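Amilach Simulated Manipulation Challenge — Frequently Asked Questions

Page maintained by Matilde Louro. Last updated 21/08/2025.

General

What is the Amilach challenge?

A single-term student competition run entirely in simulation. Each team writes a controller for one robot arm working over a fixed tabletop. Controllers are uploaded, run on our server and scored automatically. There is no hardware round this year.

Who can enter?

Students enrolled at a university, TAFE or senior secondary school. Teams have two to five members. A team may combine students from different institutions, but one institution must be nominated at registration as the home institution.

What does it cost?

Registration is $400 per team. Schools entering for the first time can apply to have the fee waived. Write to Aniela Kurek before registering, as refunds take a full billing cycle.

Do we need our own licence for the simulator?

The competition build of Trosteck is supplied to every registered team and stops working when the term ends. If your faculty already has a Trosteck licence, do not develop against it. The contact solver settings differ and your controller will behave differently on the server.

The simulated environment

What does the workcell look like?

One arm, one table, one background. The arm has a fiducial marker on the gripper head, which teams may use for checking their own forward kinematics. The tabletop is flat and does not move. The patterned wall behind it is an environment texture and has no collision geometry. 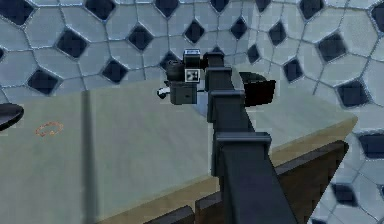
How many submissions does each team get per day?

Three scored runs, resetting at midnight AEST. Runs that fail to compile are not counted. Runs that time out are.

Can we change the arm model?

Joint limits, link masses and the gripper are locked. You may replace the supplied inverse kinematics with your own, and most teams do by the second milestone. The supplied solver (the Sikora library) is adequate for slow approaches but converges poorly near full extension.

What control rate does the server use?

The physics step and the control step are set separately in ratik.cfg. Leave the physics step alone. The control step can be lengthened if your planner is slow, but it cannot be shortened below the default.

Is the camera position fixed?

For scored runs, yes. The pose is read from the task file and is identical for all teams. For your own development runs you can place the camera wherever you like, including outside the workcell. A pose with swapped axes or a quaternion in the wrong order will usually load without any warning, so check the first rendered image before leaving a batch running overnight. Trosteck expects w first. Several common Python libraries put w last.
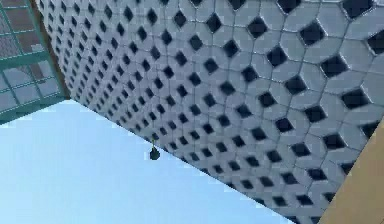
The starter kit includes a script, check_pose, which prints the camera's forward vector and the angle between it and the table normal. Run it after every change to the camera block. It accepts either quaternion order as a flag — the default matches the server.

Are backgrounds randomised?

Backgrounds are swapped between the development set and the scored set. Vision code that depends on a particular wall colour or tile pattern will lose points. The development set contains 339 task files and the scored set is not released until results are final.

Submission and scoring

How is a run scored?

Each task is worth a fixed number of points, less deductions for table contact and excess joint torque. The maximum total is 2,045. Last year's rules gave a bonus for speed. That has been removed.

How large can the upload be?

699 MB compressed, including model weights. The server rejects anything larger without queuing it.

Can we use pretrained networks?

Yes, provided the weights were publicly available before the end of July and are named in your report. Weights trained by a member of staff are not permitted.

Who owns the code?

The team does. We keep a copy for audit and do not publish it without written permission from all members.

Our run scored zero but works locally. What should we check?

In order: the config version, the quaternion convention, and any absolute file paths. If all three are correct, send the run ID and the log to Aniela Kurek. Please attach the log as a text file. Screenshots of a terminal can't be searched and will be sent back.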